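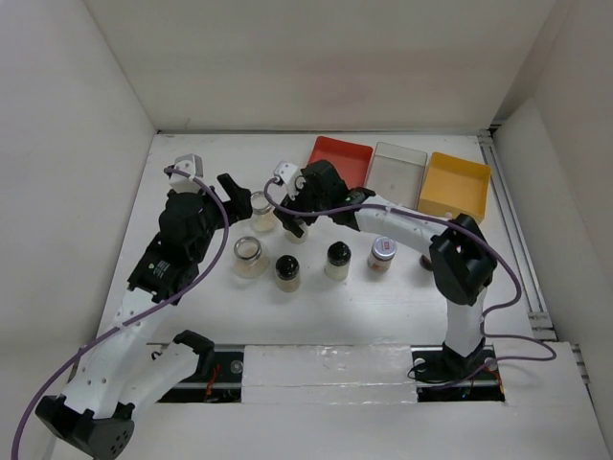 Jars and trays on the white tabletop, arms over it.

4. First boot of the Gerkari board

Do this before you plug in any shields. Card should already be flashed (section 3).

4.1 Slide the SD card in, contacts down, until it clicks.

4.2 Set the boot jumper to SD. Factory position is onboard flash, wont work for this.

4.3 Connect the serial cable. Ground first, then TX and RX. They cross over: board TX to cable RX.

CAUTION: 3.3 V logic only. A 5 V cable will kill the UART pins.

4.4 Open your terminal program, plug in power. Green LED blinks 3 times, then stays on.

4.5 Log in as root, no password. Set one now.

4.6 Run gk-setup and pick your kernel. Build 268 is the one to use for now. Older builds drop the second I2C bus.

4.7 Reboot. Takes 110 seconds the first time becuase it resizes the card. Leave it alone.

Note: LED keeps blinking? Bad card, usually. Reflash, try again.

Note: Arai display owners, skip to section 6 after this.

Pinout table fixed in July, thanks Junpei Maruyama.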